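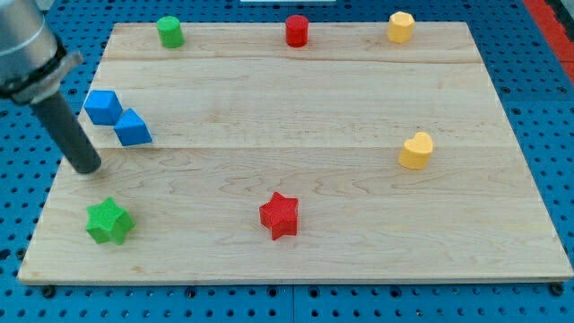
Pushing by teleop, block board

May 25, 2018

Seven blocks on the maple board, rod end-effector, no gripper. Deok-su Geum on the controller for the morning, me after lunch. Instructions read out from the Bunis list, one at a time, and the operator pushes until the reader calls the next one.

Total now 1677 episodes, 85 of them from today. Target for the Risholm handover is still 2912.

Notes:

- Stars are the worst to steer. Push on a point and they spin. Deok-su goes into the notch between two points and keeps the speed down. I've started doing the same.
- Cylinders drift off sideways if the rod isn't dead centre. Short pushes, then back off and line up again.
- "Move the blue block" is no use as an instruction when there's a cube and a second blue one next to it. Struck those lines from the list. Must say which.
- Lag on the Lim controller came back twice. Restarting the logger cleared it. Episode 1089 in the old set has the same jump in it, so drop that one before training.
- Checked the two front fasteners, both tight.

Still to do: reset the rod height in the config (mine is a local edit, don't copy it), and ask Boronbridge whether the January recordings were made at the same control rate.

3 comments
Share 2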